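Flalex Stira Ceramic Poker Chips
Tournament and cash sets for clubs, card rooms and home games

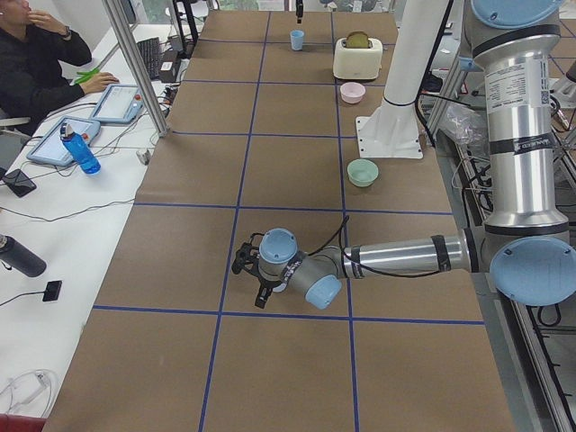 Overview

The Stira is a one-piece ceramic chip made for regular use in poker clubs. It is printed on both faces and round the edge, has no metal insert and no inlay sticker, and is sold by the rack. Each rack holds 100 chips of a single denomination. Mixed racks are not supplied as standard, but see Ordering.

The chip replaces the older Flalex two-part composite, which is no longer made. Blank chips from the composite line are a slightly different thickness and should not be mixed with Stira in the same stack, as the stacks will not match by height.

Specification

Material: ceramic composite, one piece, no slug
Weight: 11 g per chip
Face finish: fine matt texture
Edge: square, printed, aligned to face artwork
Printing: dye transfer, both faces and edge
Rack: clear acrylic, five rows, with lid
Supplied: racked, sleeved, in outer carton
Country of assembly: United Kingdom

Weight is checked by rack and not by single chip. A small spread between chips is normal and cannot be felt in the hand. If a rack is noticeably light, count it before contacting us.

Face texture and handling

The face texture decides how a chip stacks, slides and riffles. Stira is offered in one texture only. It is rougher than a polished composite and smoother than a casino clay. Tall stacks stand well on speed cloth and reasonably well on bare wood. On a glass or lacquered surface any ceramic chip will slide, and a mat is advised.

New chips have a faint powder on the surface from finishing. Wipe them with a dry cotton cloth before first use. The powder does no harm, but it marks dark cloth. Chips feel a little slick for the first few sessions and then settle.

The square edge gives a clean sound and keeps stacks straight. Some players used to rounded edges find it sharp at first. We do not offer a rounded edge on Stira.

Denominations and colours

Tournament sets are printed with the value on both faces and no currency sign. Cash sets carry a pound sign, or may be ordered without a printed value for games where the stake changes from night to night.

Standard colours run from pale to dark as the value goes up, so that a dealer can read a stack from across the table. Each value also has its own edge pattern. The edge pattern is the main guide in poor light and for colour-blind players, and we recommend that clubs ordering custom artwork keep it. Where a custom design removes the edge pattern, we ask for a signed proof from the customer before printing.

Avoid placing red and orange next to each other in a set. The two are hard to separate under warm bulbs. The same applies to dark green and black.

Choosing quantities

For a single-table tournament, most clubs are served by four values: two small for the blinds, one middle value which makes up most of the starting stack, and one large value held back for colouring up and rebuys.

Small-value chips are often over-ordered. They leave play once the blinds have risen past them and spend the rest of the night in the rack. A starting stack needs enough of the smallest chip to post and make change for the first few levels, and little more. Money is better spent on the middle values, where shortages slow the game.

For cash games the reverse holds. The lowest value stays in play all session and is the first to run short, particularly where players keep their change in front of them. Order the lowest value at twice the quantity of the next one up.

A club running more than one table should plan for all chips in play to end on the final table. If the only large chips are in one rack, the last few players may be left with stacks too wide to manage. One rack of the top value is enough for a small club event. Two is safer if rebuys are unlimited.

In October we supplied a league playing 11 tables. The order was built on this basis, with the top value ordered last, after the structure sheet had been fixed. We suggest the same approach elsewhere: write the blind structure first, then order chips to fit it.

Custom artwork

Artwork is accepted as vector files. Text smaller than the minimum on our template will fill in during printing and will be returned for correction. Fine lines in pale colours on a pale ground tend to vanish; use a darker outline.

The printed area covers the full face. Keep lettering and values inside the safe line on the template, as there is a slight shift between face and edge on some chips. This shift is within tolerance and is not treated as a fault.

Proofs are sent as a flat file. A printed sample is available at extra cost and is taken off the invoice if the order goes ahead. Colours on screen are a guide only. Henrique Guerreiro in the print office handles all proofs and can match to a previous order if the rack label number is quoted.

Cleaning

Wipe with a cloth dampened with lukewarm water and a drop of washing-up liquid. Dry straight away. Do not soak chips overnight, put them in a dishwasher or use solvent cleaners. Alcohol wipes will not lift the print in ordinary use but dull the finish over time.

Oil is not needed. It is a treatment for clay chips and leaves ceramic sticky.

Heavily used sets benefit from a clean every few months. Food grease is the usual cause of chips sticking together in the stack.

Storage and transport

Acrylic racks are for storage and counting and are not meant to carry the weight of a full set by the lid. For transport we stock the Akley case, which takes Stira racks without an insert. The Eyvindsson wooden box also fits, but only with the lids removed from the racks.

Keep racks out of direct sun. Strong sun will fade the reds first.

Spares and reorders

Chips go missing. Each custom order is held on file so that spares can be printed to match. The smallest spare order for custom designs is 51 chips of one value. Standard designs may be bought as spares in any quantity.

A batch printed later may differ very slightly in shade from the first. The difference is rarely seen in play but may show when old and new are stood side by side. Mixing the new chips through the racks hides it.

Ordering

Standard racks are sent from stock. Custom racks are printed to order, and the lead time starts when the proof is signed. Mixed racks can be made up for custom orders only, in full rows of one value, at a small handling charge.

Unopened standard racks may be returned. Custom chips cannot be returned unless the print differs from the signed proof. Please report short or damaged racks with a note of the label number on the end of the rack.

Also needed

Dealer button, double-sided, ceramic, to match
Blind buttons, pair
Cut cards, plastic, poker size
Akley carry case
Spare rack lids, sold singly

Page last revised Dec 26, 2020. Prices are shown at checkout and include VAT.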